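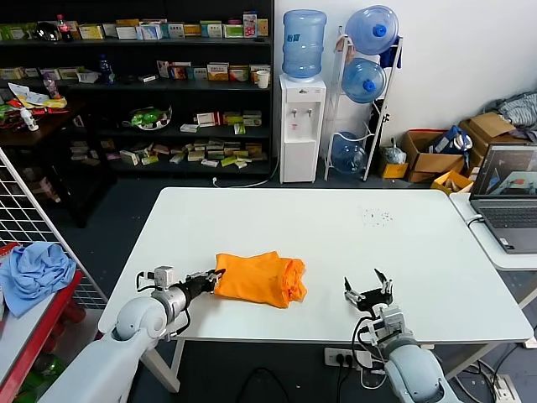 An orange fabric bag, crumpled on a white table.

The bag drawer

Everyone has one. Bottom of the kitchen, next to the foil, won't close. Mine in Gistberg held 18 cloth bags when I finally tipped it out in December, and I had still paid for a new one at the register that same afternoon. Forgot. Again.

Cloth bags were supposed to fix something. Then every bank, bookshop and dentist started giving them away. Tripathi, the grocery chain on our side of town, charges 95 cents for its basic one, cheap enough that you don't think. So you don't.

Dromstead tried a swap rack. Hooks by the library door, take one, leave one. I drove out on a wet morning to look. 114 bags on it, by the sign-out sheet, and most of them had come in that week. Leaving is easy. Taking, less so. People want the big ones with long handles, and the little stiff ones from trade shows just hang there. A woman ahead of me went thru the whole rack and left with nothing.

Stamov, a repair shop two doors down, takes the torn ones. Patches, new handles, sometimes cut up for linings. They did 422 last year. Slow work, and the thin printed kind frays as soon as you put a needle in it.

What works at home, so far: two bags in the car, one in the coat. Wash them, cold, inside out, becuase the onion skins get into the seams. The rest went to Dromstead. Drawer closes now. I've put the foil back in it, plus the batteries, plus one bag I like too much to use.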